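In Defense of the Big Kitchen Table

Posted 11 January 2026

My wife and I spent the better part of the holidays arguing, in the friendliest possible way, over whether to get rid of our table. It seats ten, it takes up most of the room, and we are now a household of 2. A shop called Vieira offered us 400 dollars for it, which is more than my parents paid for it new, and for an afternoon I was ready to call them and say yes. 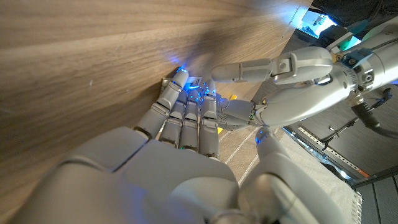
I'm glad I didn't, and I'd like to make the case to anyone else who is being told to downsize this January. A big table is where a family puts things down. Bills, seed catalogs, a half-finished puzzle, somebody's elbows at eleven at night when they need to talk and don't quite know how to begin. You can't do that at a breakfast bar (I've tried, and my back has never forgiven me). People perch at a counter, and then they wander off with their plate!
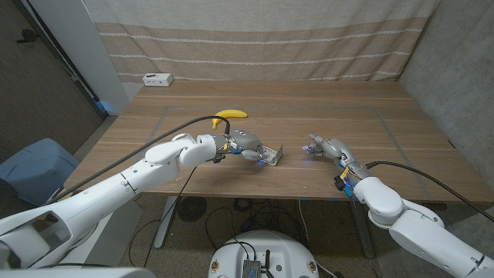 I know the argument on the other side, and it's a fair one. Rents are high and rooms are small, and our friends on Zonanis Street live very happily with a folding thing that hangs on the wall. But they come to us for Thanksgiving, and they stay until the candles are stubs, and I think the table has a lot to do with it. A nice replacement would run us 900 dollars anyway, and I'd still be eating my soup sideways.

So ours stays, scratches and all, and if you have one you're wavering over, I hope you'll give it one more winter. 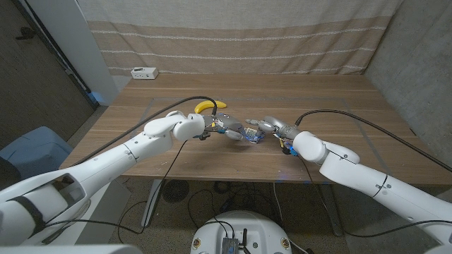
A reader wrote back that she had sold hers four years ago and missed it only at Christmas, when she borrows her neighbor's, and that the rest of the year she's thrilled to have room to dance.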